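# The rack that comes in a flat box

Most people who buy a freestanding rack meet it first as a heap of white tubes on the floor. There is a moulded base, a bundle of poles, a bag of small fittings and a folded sheet of drawings with hardly any words on it. The job usually falls to whoever gets home first on a Friday.

Rosalba Greco has run the household counter at Taladine, a shop in the middle of Brurnenham, for long enough to know which boxes come back. Racks and stands come back a lot. Very few are faulty. People have pushed a pole into the wrong socket, found it won't come out again and given up.

"They start with the top, as that's the part they want to use," she says. "Then they're holding it up with one hand and looking for the base with the other."

Her own method is dull and it works. Lay a dark cloth over the table before opening anything, so that white parts show up against it and don't get scratched. Put the base down flat. Set the poles to one side with their ends lined up, and sort them by length before picking one up. Two poles that look the same may differ by the width of a thumb, and you will only find out when the rail slopes.

Then do the uprights. A pole should go into its socket straight, with a slow turn. If it sticks, take it out and look inside for a sliver of plastic left over from the mould, which a fingernail will usually shift. Hammers stay in the drawer. Any brace goes on while the upright can still be turned a little, and everything gets its last push at the end, once the whole thing stands square.

Macarena Barrios put up two racks in her hall in February, one from Du Plessis and one from Girico. The first took her an evening. The second was done before the kettle had boiled, and she puts that down to having cleared the table.

She keeps coats on one and school bags on the other. The bags were a mistake at first. Hung all on one side, they pulled the upright over, and she now spreads them out and keeps the heaviest low down. She has also moved the rack away from the radiator, where the plastic had begun to feel soft at the joints.

Both women say to keep the drawings. Greco tapes hers to the underside of the base. A rack that has been taken apart for a house move is harder to put back than a new one, with the parts loose in a carrier bag and the spare fittings gone. The shop sells replacement end caps from a tub by the till, and it got through 500 of them last year.

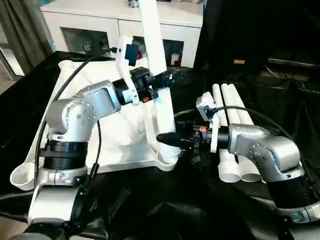

Should the poles be glued into the base?

Leave them dry. A good push fit will hold coats and bags, and you will want to take the rack apart when you move house or need to replace a cracked pole.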